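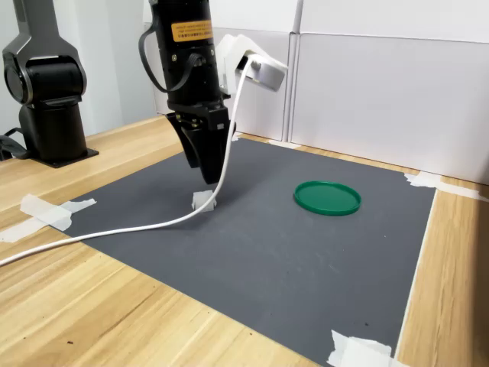
What is a table mat for?
It protects the tabletop from scratches, spills and heat, and it stops small things from sliding or rolling away.

Table mat (also work mat, bench mat, or in my family just "the mat")

A table mat is a flat sheet laid over part of a table so that whatever you're doing happens on the mat and the table stays nice. I've been writing the household entries for this site for a while now, and this is the one I've put off longest, mainly because I own far too many of them and knew I'd go on a bit.

Materials

Felt, rubber, cork, leather, vinyl and silicone are the ones you'll run into most. Felt is lovely and quiet (drop a screw on it and you'll hardly hear it) but it hangs on to crumbs like you wouldn't believe. Rubber grips well and can leave a mark on an oiled finish, so check underneath every so often. Cork I'm very fond of, though the corners go first. Silicone wipes down in seconds and picks up every bit of lint in the room.

Colour

Plain dark grey on a light wooden table is my favourite pairing by a long way. White bits show up on it straight off, and a green lid put down in the middle is just about impossible to lose! Patterned mats look cheerful in the shop, but try finding a dropped bead on one. I gave mine to the dog.

Size and shape

My everyday mat is the Drallance, 571 mm long and 400 mm deep, and it takes up the working half of a small kitchen table with room left over for a cuppa. Round mats exist and I've never got on with them. For sewing or model making you'll want something bigger, and a lip along the front edge is handy if your table isn't quite level.

Everyday use

People use them for sorting buttons, fixing glasses, potting seedlings, wrapping presents, glueing handles back on mugs. Jar lids end up on them constantly, and I'd say a lid is the best free parts tray going — turn it rim up and it'll hold all the tiny stuff while you work. If you've got a cord running across the mat, give it plenty of slack, or one tug will drag everything with it.

Care

Shake it outside first. Rubber and silicone can be washed with dish soap and lukewarm water, then laid flat to dry. Felt gets a lint roller or a stiff brush. Store mats rolled with the top side facing out, and they'll lie down properly when you need them. I had one from Kinoshita that spent a whole February folded in a drawer, and the crease is still there — ironing it through a tea towel helped a little.

Collecting

Yes, people do. The Pitamthorpe household museum lists 2,822 mats and table covers in its catalogue, with 80 on display at a time. The printed Flodent advertising mats are the ones collectors chase, and clean ones with all four corners are getting hard to find.

See also: coaster, placemat, cutting mat, drawer liner

Last edited 6 May 2026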